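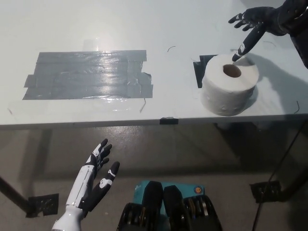 Hi Natalia, quick catch-up on Clistby before Wednesday's call. The closed test of the new trading market has gone better than I dared hope! We sent out 2,559 keys and 2,087 people have logged in, so I'm dead chuffed with that. The market itself still looks a bit like the grey tape on that white table, strips laid over strips with ragged edges, but players are buying and selling in it and the prices haven't gone daft.

Babita has finished the Tlapale map (three weeks of it went on the canal district alone) and it's the prettiest thing in the game by miles. She's on to Umach now.

Less cheery: crafting. We've had 54 bug reports, mostly people losing rare cards when a trade and a craft go through at the same moment. I've switched crafting off for anyone with an open trade until we fix it properly, and yes, they're grumbling.

Money-wise we're still inside the July instalment. The Atosix server bill came in over 1,000 pounds, higher than I'd put in the plan, so I've moved the trailer music back a month to cover it. Could you let me know if you're happy with that? I'll send the new build on once the crafting fix is in.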